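Cloth swap and mending table

The Cowie Street cloth swap is back in the upstairs room through the end of winter. Bring clean fabric, clothes that need a button or a hem, and any yarn you won't use. We took in 182 pieces at the August swap, and 107 of them went home with someone new.
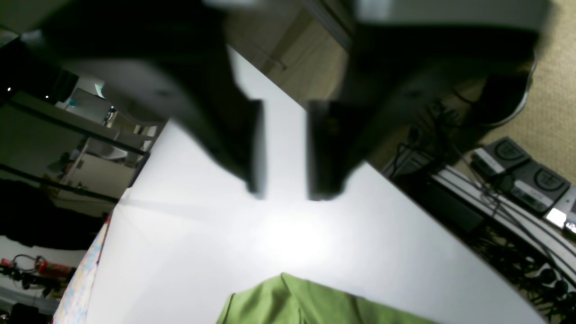
A white tabletop, brightly lit.

Please wash everything before you bring it, and leave out fabric softener if you can. Cotton and linen go fastest. Stretch fabrics are welcome too - just pin a note on them if you know what they are made of. Pieces smaller than a dish towel go in the scrap bin by the door.

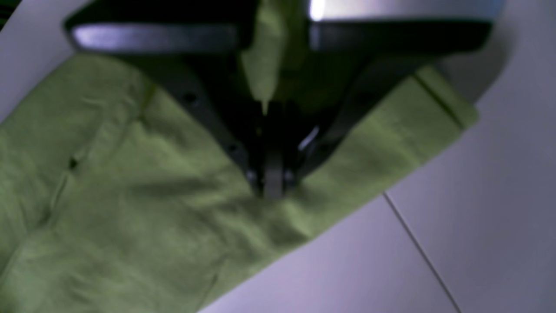 Fletcher Rewi asked if we could set aside a box for curtain fabric, as the long pieces get buried under the shirts. We will have one from the next swap on.

The mending table has 4 sewing machines and a good iron. Thread is free, zippers are a dollar. If your repair will take more than an hour, put your name on the sheet downstairs first.

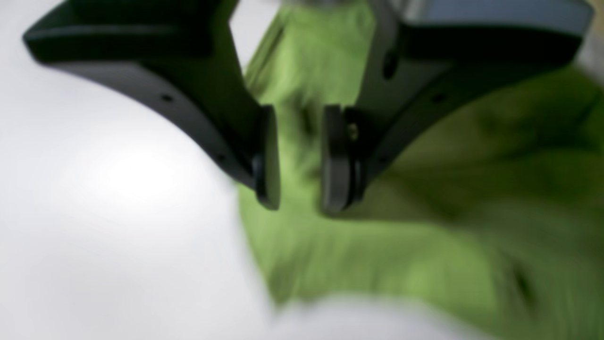
Green cloth on a white surface.

Doors open at 11 and we start packing up at two. Anything left over goes to Plillatard for their quilt classes.
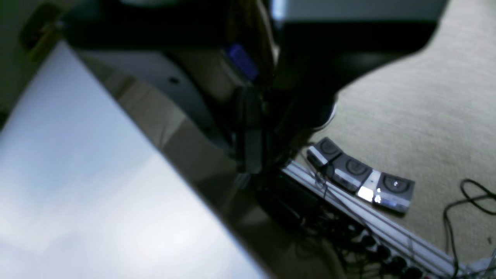

Parking

The lot behind the building is closed for paving. Use the street or the lot at Zakitz Hardware.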